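Workshop Tips: Looking After a Walking Robot in a Small Room

We have had Irka, our humanoid, up and walking for long enough now to have made most of the mistakes, and I keep getting asked how we manage her in a room that is barely bigger than a utility room. So I have pulled the tips together on one page. Most of them cost nothing, a few cost an afternoon, and I love every one of them because they have all saved me a headache!

The tether first, always

Put the ceiling hook in before the robot comes through the door. It needs to go into a proper joist, and you want to hang your own weight off it (gently, with a friend watching) before you trust it with anything dear. Our strap is from Hastico and has been brilliant.

Set the length with the robot standing at full height. There should be enough slack for her to bend her knees and take a step each way, and not enough for her to get to the floor if the legs give up. I mark the right spot on the webbing with a stripe of laundry marker so I can find it again in seconds.

Check the stitching every Sunday. Run it through your fingers slowly with the lights on full. Fuzz is fine, a cut thread is a bin job.

Cables

Trailing cables were my biggest worry and now they are my favourite bit of tidying. Keep one long cable for the floor and let it lie in a lazy curve behind the robot. Tight coils spring back and get under a heel. If you must cross the walking line, do it before you start and walk the route yourself in socks - you will feel a ridge you can't see.

Around the head and shoulders, leave generous loops. I bundled ours up very smartly the first week with nylon ties pulled hard, and the first time she turned her head one plug came halfway out. Soft hook-and-loop wraps, done up loosely, are miles better. Wrap, turn the head by hand as far as it goes both ways, then wrap the next one.

Wipe the floor cable down once a month. It picks up an amazing amount of grit and that grit ends up in your wood floor.

Caring for the floor

We didn't want to put rubber matting over a nice herringbone floor, and so far we haven't needed to. Sweep, then go over it with a microfibre cloth that is only just damp. Don't use polish or any of the shiny floor sprays. I did, once, and it was like watching a calf on ice. It took three washes with plain warm water and a drop of washing-up liquid to get the grip back.

Clean the soles as well. An old toothbrush and warm water will do it, then a dry cloth, then leave the feet alone for an hour before the next walk.

Hands and the bucket test

A plain plastic bucket is the best bit of test kit we own. It has a rim to hold, it swings a little, and it costs less than a sandwich. We use it after any work on the wrist or the fingers.
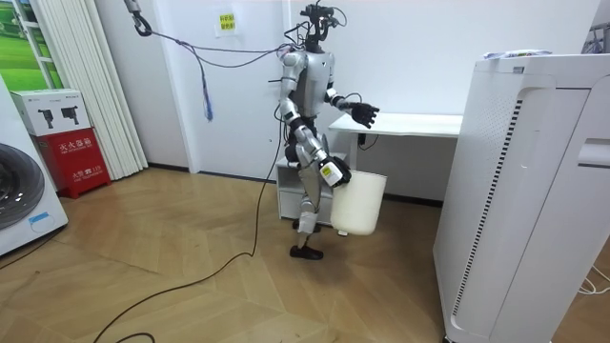

Irka on her tether, bucket in one hand and the other open over the desk.

Start with the bucket empty. If the grip is good, add a folded tea towel, then two, then a bag of rice. I would keep water well out of it! Do the same with the other hand afterwards, even if you only worked on one, as you may find a difference you never noticed before.

While one hand is holding, open and close the other slowly and listen. A finger that ticks wants cleaning. Take the lint out of the knuckles with a dry, soft make-up brush (the fat sort for powder is perfect) and finish off with a wooden cocktail stick for the stubborn fluff. No oil unless your manual tells you exactly where. Oil in a finger joint collects dust like nothing else.

If a finger is slow in the morning but fine by lunch, give the room half an hour of heating before you start. That fixed ours completely, and I had already got the screwdrivers out.

Keeping the shell nice

Shiny silver panels show every thumbprint. I use a spectacle cloth, dry, in straight strokes from top to bottom. For sticky marks, breathe on the panel and wipe again. Kitchen sprays leave a haze on gloss plastic, so save them for the kitchen. Stickers on the forearm should be left where they are, and worked round with a cotton bud.

Joints get the brush, never the cloth. A loose thread can wind itself into a hip in no time.

Joint bolts

There are 9 bolts I check by hand on ours each week, all around the hips and knees. Put a tiny line of paint pen across each head and onto the housing. If the line is broken, the bolt has moved. Have a look with a torch, nip up any that need it, and wipe off the old line before you draw the new one. Two minutes, once you have done it a few times.

Write things down

I keep a cheap notebook called the Mac an tSaoi book, after the little stationery shop it came from. Every session gets a line with the step count at the end. Our best run so far is 3,607 steps on one charge, and the one before we cleaned the soles was 2,895. I can't swear the cleaning did it, but I was thrilled all the same.

Write down odd noises too, with the time and which side. "Left knee, click, going down" is far more use in a month than "funny noise".

Room odds and ends

Keep the fire extinguisher where you can get to it without stepping over a cable. Close the blinds on bright afternoons, as low sun confused our cameras no end. Push drawers fully in before you switch on. And put sticky notes on the wall at your own eye level, with one job on each, then take them down when the job is done. I use Titine notes because they stay up on paint.

Next on my list is a better way of lifting the strap clear of her shoulders when I am working on the back panel. I have a pulley on order and will add it to this page once it is up.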